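Protokoll der Juni-Sitzung des Kleingartenvereins Millham

Beginn: 19 Uhr, tatsächlich etwas später, der Schlüssel war beim Vorgänger.
Leitung: Ľudovít Beneš
Protokoll: Thanasis Vlachopoulos (unter Protest, zu Protokoll gegeben)

TOP 1: Protokoll der letzten Sitzung
Wird genehmigt. Der Einwand, das Wort »Gartenzwergfrage« sei unsachlich, wird zur Kenntnis genommen. Das Wort bleibt.

TOP 2: Wasserpumpe
Die Flumix am Südweg läuft wieder, allerdings nur, wenn man danebensteht. Kostenvoranschlag für die Reparatur: 800 Euro. Parzelle 56 bietet an, sich das Gerät »mal anzusehen«. Die Versammlung erinnert sich an den Rasenmäher und stimmt für den Kostenvoranschlag. 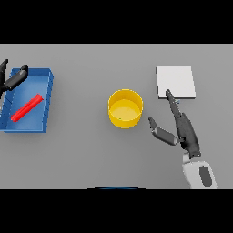
Beneš regt an, bis zur Reparatur nur abends zu gießen. Gegenfrage aus der Runde, ab wann Abend sei. Nach längerer Aussprache: ab 18 Uhr. Wer Tomaten hat, hält das für zu spät, wer Rosen hat, für zu früh.

TOP 3: Hecken
Zulässige Höhe bleibt 200 cm. Gemessen wird vom Weg aus und nicht, wie in einem Fall geschehen, vom Boden des Hochbeets. Rückschnitt erst nach der Brutzeit, Pflegeschnitt erlaubt. Der Unterschied wird ausgehängt.

TOP 4: Ausflug nach Rilcombe
Bisher 6 Anmeldungen, der Bus ist für deutlich mehr bestellt. Vlachopoulos fragt nach, ob man nicht einfach mit zwei Autos fahren könne. Der Vorschlag gilt als defätistisch und wird vertagt.

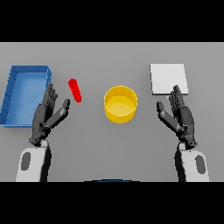 Blaues Tablett, gelbe Schale und weiße Platte auf grauer Tischfläche.

TOP 5: Verschiedenes
Der Kompost ist kein Sperrmüll. Auch ein kleiner Sessel ist Sperrmüll.
Die Leihschubkarre fehlt weiterhin. Rückgabe ohne Nachfragen bis zur nächsten Sitzung, danach mit Nachfragen.
Antrag auf kürzere Sitzungen: aus Zeitgründen nicht behandelt.

Ende: 21.40 Uhr
Nächste Sitzung: nach den Sommerferien, Einladung folgt per Aushang.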